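Week 8: Do cleaning claims hold up?
Course notes, Fedir Ivanyshyn

Labels love the phrase "kills germs." Ask which germs, on what surface, and after how long. A spray tested on clean glass in a lab tells you little about a desk with coffee rings on it.

Take the Pludel study from the reading. It had 200 office workers, lasted 2 months, and counted sick days by asking people to remember them. I don't trust memory for that, and neither should you. There was no comparison group either. 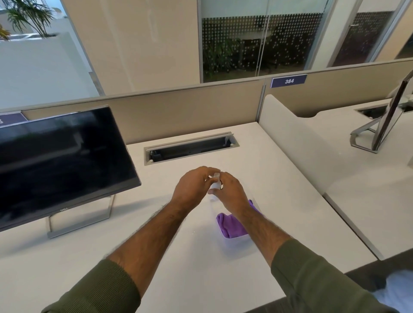
Spray bottle and microfiber cloth at an office desk.

Wiping removes dirt, and some germs go with it. How much credit belongs to the liquid? The study can't say, as everyone got both.

For next time: read the Farura reply, pages 2 to 8. They claim 1,000 swabs. Find out who paid for them, and bring one label from home.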